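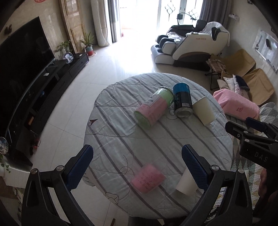
Clause 19 of the Skuneva practice (object spacing on shared work surfaces) has been open since June, and I would like to close it before the next draft is frozen. The clause as written asks for "clear access to each object from the operator's side." That wording does not survive contact with a tabletop where a canister, a can and a paper cup are grouped close together on the far half, a short container is already between the fingers, and a second cup is partly hidden by the right finger. Each object there can be reached by some path. Whether the access is "clear" depends on who reads the clause, and two annotators at Coteck read it differently on the same recordings. Siiri's message gives the best statement of the problem so far, so I quote it in full and reply below.

Siiri Mägi wrote:

> I went through the Flurkley set again with the current wording of the
> spacing clause. It has 741 episodes, all two-operator or
> two-gripper work on household tables. My objections are these.
>
> First, the clause treats spacing as a property of the layout. It is a
> property of the layout plus the tool. A gap that is fine for a narrow
> parallel gripper is useless for one whose finger linkages open outward.
> The linkage sweeps more width than the pads do, and it is the
> linkage that knocks over the neighbor.
>
> Second, it says nothing about the other gripper. On a round table
> there is no natural boundary between the two working areas. People
> come in from the side and the reach paths cross over the middle.
>
> Third, the hidden object problem. If an object is behind a finger from
> the camera's point of view, the clause is still satisfied as long as
> the object can be grasped. I do not think an episode should pass on
> that basis when the hidden object is the next target.
>
> I would prefer a fixed minimum distance in millimeters. I know this was
> rejected at Ruotsalainen but I have not seen the reasons written down.
> Can someone post them?
>
> Siiri

Taking these in a different order.

On the fixed minimum. The reasons from the Ruotsalainen meeting were not minuted properly, and that is my fault. The proposal on the table was 70 mm between nearest surfaces. The objection was that a fixed figure removes exactly the layouts most people want to record. Household objects stand close together. If the practice forces them apart, the resulting data contains no grasps next to a neighbor, and a policy trained on it will meet its first close neighbor on deployment. There was also a measurement objection. A tapered cup has one distance to its neighbor at the rim and another at the base, and once it is lying down or leaning the figure means something else again. No one present wanted to write the measurement annex.

I still agree with the outcome. What I propose is that the practice stop regulating spacing and start requiring that it be recorded. Draft text:

19.1 The operator shall record, before the first episode on a given layout, the maximum swept width of each gripper, measured across the outermost point of the finger linkage through its full opening range. Pad width shall not be used in place of this value.

19.2 Where the gap beside a target object is less than the swept width, the episode shall be tagged "close neighbor." The tag is not a fault and shall not be used as grounds for rejection.

19.3 Contact between any part of the gripper and a non-target object shall be tagged separately, whether or not the object moves.

That covers Siiri's first point. I would keep 19.2 and 19.3 apart even though they will often be set together. Merging them was tried in an early draft and it became impossible to query for close grasps that were clean.

On the second gripper. I accept the point about round tables and would go further. The current wording assumes that two operators face each other or stand side by side at a straight edge. It should not assume a table shape. Draft text:

19.4 Where two grippers are in use over one surface, the operators shall agree before recording which of them yields. The yielding operator holds position outside the grasp area of the other until the other gripper has closed and lifted. The yield order may change between episodes and shall not change within one.

19.5 Paths that cross above a held object are permitted only if the task description calls for a handover.

I considered splitting the surface into zones with tape and decided against it. Tape is visible to the cameras, it stays in every episode, and it teaches the model that zones exist. The same applies to place mats used as markers. A patterned tablecloth is a different matter. It belongs to the home, it varies from home to home, and the practice should not ask anyone to remove it. Quilted or padded covers do need one line, however. Light, narrow objects tip more easily on them than on a bare top, and a paper cup that goes over on its own after release should not be logged as an operator error. Proposed:

19.6 The type of surface covering (none, flat cloth, padded cloth, other) shall be recorded for each layout. Coverings shall not be added, removed or straightened between episodes of the same layout.

On hidden objects. This is where I disagree with Siiri in part. With a camera mounted on the tool, some occlusion by the fingers is permanent and unavoidable. The fingers come up from the lower edge of the view on every episode and whatever lies behind them is lost. If we fail every episode where the next target is behind a finger, we lose a great many multi-object sequences and keep the ones where the operator moved unnaturally to please the rule. My alternative is to put the requirement on the approach:

19.7 The next target shall be visible to at least one tool-mounted camera at some time between release of the previous object and the start of closing. Full visibility is not required. Where the recorder computes a visible fraction, a value of 70 percent is recommended as the threshold and shall be stated in the metadata if a different value is used.

I have no strong attachment to the threshold. Coteck uses it internally, and anyone with data for another value is welcome to post it.

Two smaller items that came up off-list and belong in the same clause group.

Labels and writing. Cans and canisters carry barcodes, printed labels and small text. Earlier drafts told operators to turn labels away from the camera. I would strike that instruction. It produces an orientation bias that is hard to detect later, and a barcode panel on a can identifies a product and no person. Handwriting and address labels stay under the privacy clause and should be reviewed there.

Background. We had a request to require a cleared room beyond the table. I do not support it. Screens that are switched on, mirrors and people who have not given consent are already handled elsewhere. Furniture, plants, cushions and folded cloths are ordinary contents of a living room and the recordings should contain them. Strong daylight from an open door onto glossy tile is a real exposure problem, so I would add an informative note recommending that exposure be locked after the camera has settled on the table surface. A note only, no "shall." Some of the lower-cost units cannot lock exposure and I do not want to exclude them through a lighting remark.

Open questions for the list:

Does anyone have a gripper for which swept width cannot be stated as one value? I am thinking of designs where the two fingers move independently. If so, 19.1 needs a second sentence.

Should 19.4 apply when one of the two grippers is on a fixed arm and the other is hand-held? My reading is yes, with the arm never being the yielding side unless it has a tested hold command. This overlaps with the safety clauses and I would rather cross-reference than duplicate.

Is "other" acceptable in 19.6, or do we need a free-text field? Siiri's set has oilcloth in it, which I would call flat cloth, but I can see the argument.

Please send wording changes as replacement text for the numbered paragraph, inline, and trim the rest. Comments received by end of day Sunday go into the draft. Anything later goes to the next round.

One correction to the archive: the message titled "spacing clause, final" is not the final text and should not be cited. The numbering in it is off by one throughout.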